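Notes on the bottle-packing set. Read these before you quote any number from it, mine included.

# Orange bottle table – data card

Maintained by Leire Barroso. Labels by Hanyu Mao and Olga Arroyo. Last revised in March, when the second round of label fixes went in.

## What the set covers

One task, at one green work table: orange plastic bottles and plastic wrapping. The set has 255 clips and 3,000 stills pulled from them. The project page on Sumampouw calls this "general packing." I'd call it one product on one table, and I would be careful about claiming more for it than that.

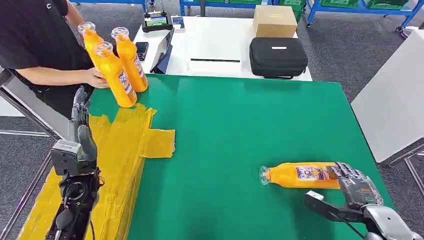

*Work table: three bottles upright in the hand, one on its side, yellow plastic sheet at left.*

The bottles matter more than you might expect. They are a strong, even orange with a shine to it, and a model that has learned "orange blob" will score well here and fall apart on anything else. Teodoro Arroyo trained a baseline that did exactly this. It found bottles beautifully until somebody put an orange dust cloth on the table, and then it found that too. We have left his score out of this card.

## Labels

Each still has a plain text file next to it with one line per object. The classes are:

- `bottle_upright`
- `bottle_lying`
- `hand`
- `film` (any plastic sheet or wrapping, whatever the color)
- `table`
- `shelf`
- `carton`
- `unsure`

Please don't drop `unsure` before training without looking at what is in it. A fair share of it is orange stuff too blurred to call, and an early user who quietly turned it all into `bottle_lying` got results I still don't believe.

`film` is the weakest class. The sheets fold over themselves, the tabletop shows through, and Hanyu and Olga drew the edges differently for the first half of the job. We had them both redo 13 clips and compared. Agreement on bottles was good. Agreement on film was poor enough that I wouldn't use those outlines for anything finer than "there is plastic here."

## Background

The stills are not cropped to the table. Shelving, boxes and bright windows come into plenty of them, often at a steep tilt, and we labeled shelves and cartons only when they could be told apart from what was next to them.

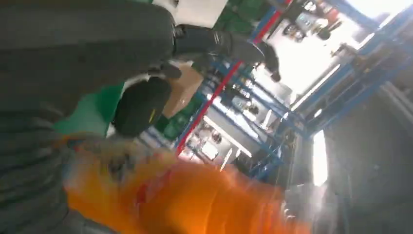

Small items on the shelves were never labeled one by one. Heather Urquhart asked for this twice and she has a point, but most of them are a few gray pixels wide and any name we gave them would be a guess. If you need shelf contents, look somewhere else.

Glare is the other thing. Anything near a window tends to wash out to white, and the automatic exposure fix in the Jirnum export script makes it worse by dragging the whole picture dark. Turn it off:

```
export --stills --no-exposure-fix
```

The script prints a warning when you do. Ignore it.

## Printed text

No transcriptions are supplied. People keep asking whether the set works for reading Korean labels, and my answer is that I doubt it. The printing wraps around a curved bottle, reflections eat parts of it, and the finest blocks of type don't hold up at the resolution we kept.

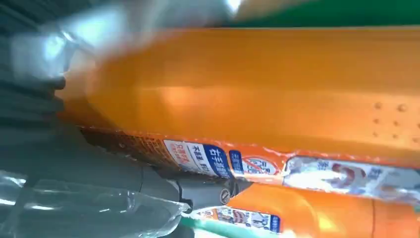
Cap color isn't a class either. We tried it as an attribute in the first release and pulled it, as caps at the far end of a bottle were being filled in from memory. If you find a `cap` field in your copy, you have the old files and should download again.

## Splits

There are 2 splits, train and test, divided by clip and not by still. An older mirror on Oltard shuffled the stills before dividing them, so near-identical neighbors ended up on both sides. Scores from that mirror are worthless. I have asked for it to be taken down.

## Known problems

- Upright bottles held close together are sometimes labeled as a single box. Not all of these are fixed.
- `bottle_lying` includes leaning bottles. There should have been a third class.
- File names sort wrong on Windows. Use the index file.
- The Bredidis loader skips `unsure` without saying so. Teodoro has a patch, untested on the current release.

## Use

Fine for checking detection of shiny, bright objects under mixed light. Doubtful for grasp planning, where you would want depth, and there isn't any. Corrections go to Leire, with the clip number and the line you think is wrong. "The film labels look off" is not a correction – we know.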